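首页 > 生活小窍门 > 桌面与小家电 > 微波炉旁边那块地方怎么收拾

微波炉旁边那块地方，我终于理顺了

我家没有正经的厨房台面，微波炉一直是放在书桌上的，热水要用的东西也挤在边上。住过这种一间屋子当几间用的朋友应该都懂，桌子明明不小，可想放个碗都得先挪三样东西。

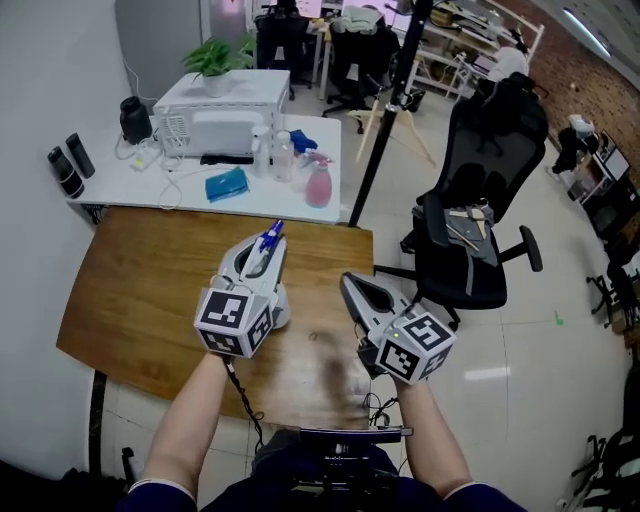

我以前的办法就是往后推，什么都往墙根推，推到最后线缠着瓶子，瓶子压着抹布，拿一样倒一片。后来搬到 Hillcombe 这边，趁着七月天热不想出门，我花了一个下午重新弄了一遍，下面这些是弄完以后留下来的习惯，想到哪写到哪啦。

先说线。白色的线最容易让人偷懒，觉得跟白桌子一个颜色，看不见就算了，结果灰全积在里面！我现在是先把所有插头拔下来，一根一根捋直，多出来的长度绕成手掌大的圈，用魔术贴扎带捆上。别用橡皮筋，夏天会发粘，粘在线皮上特别难擦。插排不要平放在桌面正中，哪怕不固定，也往后挪到手臂碰不到的位置，离水瓶远一点。微波炉这种大功率的，我是单独插墙上的，不跟烧水壶共用一个插排。

再说喷瓶。我家同时有好几个，清水的、擦玻璃的、兑了洗洁精的，放着放着自己都分不清（有一回拿清水擦了半天油，还纳闷怎么越擦越花）。现在每个瓶子贴一小条美纹纸，写上里面是什么、哪个月兑的。颜色不一样的瓶子就固定用途，粉的永远装一种，白的永远装另一种，别换来换去。喝水的瓶子坚决不跟它们站一排，我吃过亏，半夜迷迷糊糊伸手去拿，差点喝错。

抹布也有讲究。揉成一团扔在角落是最糟糕的放法，里面捂着不干，第二天就有味儿。在桌子侧面粘个小挂钩，用完拧干，展开挂着，一晚上就透了。我的邻居 Vasylyna Bilyk 更干脆，她用两块轮着来，早上换一块，换下来的直接进洗衣机。

微波炉顶上能不能放绿植？我查了自家的说明书，上面写着顶部要留散热空间，所以大家先翻翻自己的。要是你家的允许放，盆底一定垫个接水的托盘，浇水的时候把盆端下来浇，等不滴水了再端回去。带孔的那一侧千万别堵，布啊袋子啊都别往那边塞。

木桌子是另一回事。常用的那一块总是最先磨花，做手工、放工具、拖碗，全在中间。我原来想整张打磨，Stepan Marchuk 劝我先别急，他修旧家具好多年了，说浅的磨痕可以先用 400 目的砂纸顺着木纹轻轻带几下，擦掉粉，再薄薄上一层木蜡油，过夜再上第二层。我照着做了，颜色比旁边浅一点点，过几个星期就不那么显眼了。平时干活垫一块旧毛毡，比什么都管用。

还有椅子！我承认我家的椅子有一半时间是当架子用的，布袋子往上一搁就是一个礼拜。后来我给自己定了个规矩，晚上十点以前椅子上必须是空的。袋子挂门后，长的东西竖着靠进墙角的桶里。刚开始老忘，现在顺手就做了。

最后是那些扁扁的小收纳袋。平放着最占地方，我把它们竖起来插在一个旧文件架里，像插书一样，找东西一抽就出来。文件架是在 Dmytriv 那家杂货店的处理筐里翻到的，4 格，刚好够用。

大致就是这些，洗微波炉内胆的办法我另外写了一篇，在同一个栏目里，柠檬和白醋两种都试过。

联系我们 | 版权归 Wistmont 生活笔记所有 | 返回顶部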